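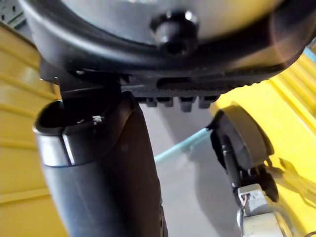 Dark housing with a ridged strip and four small tabs along its lower edge

Reviews > Workshop > Storage > Wall Rails

We use cookies to measure traffic and remember your settings. Accept all / Manage preferences

Traten Wall Rail, Long Version: Review
1 June 2023
By the Gridia workshop desk

The Traten rail is a steel wall track with sliding hooks, sold for hanging hand tools and extension cords. I bought the 64-inch version in October and mounted it above the bench in an unheated garage. The price was $70 with two packs of hooks. A shorter version is sold with the same hooks and the same end caps.

Mounting

The back plate has slots instead of round holes, which gives enough sideways play to hit studs at standard spacing. The supplied screws are too short for anything behind drywall. I replaced them with longer structural screws and had no trouble after that. The paper template stretched a little when taped up, so measure from the rail itself. One person can hang it with a level and a clamp, but the second screw is awkward.

Hooks

Each hook drops into the upper channel and locks when weight pulls it down. To move one, lift and tilt. The action was stiff for the first few weeks and has loosened to a usable level. The double hook is the best of the set and holds a framing square flat to the wall. The small single hook is too shallow for a hammer with a thick grip - it stays put until something bumps the bench.

The hooks from the older Starance rail fit the channel but don't lock. I wouldn't mix them.

Load

The printed limit is 406 lb spread over the full length. I have not tested that figure and have no plans to. With a circular saw, two levels, a cord reel and a set of clamps, the rail shows no bow against a straightedge. The drywall has not crushed at the lower edge.

Finish

The powder coat is even on the face and thin inside the channel. Bare metal is showing where the hooks travel most, and there is light surface rust at one end near the door. A wipe of paste wax has kept it from spreading. The Rüegg rail I used before this one was galvanized and never rusted, but its plastic hooks cracked in cold weather.

End caps

Push fit, no screws. One came off during the winter and had to be glued.

Verdict

Solid track, average hooks, poor hardware. Budget for better screws and an extra pack of double hooks. For a heated shop I would buy it again. For a damp garage I would pay more for galvanized steel.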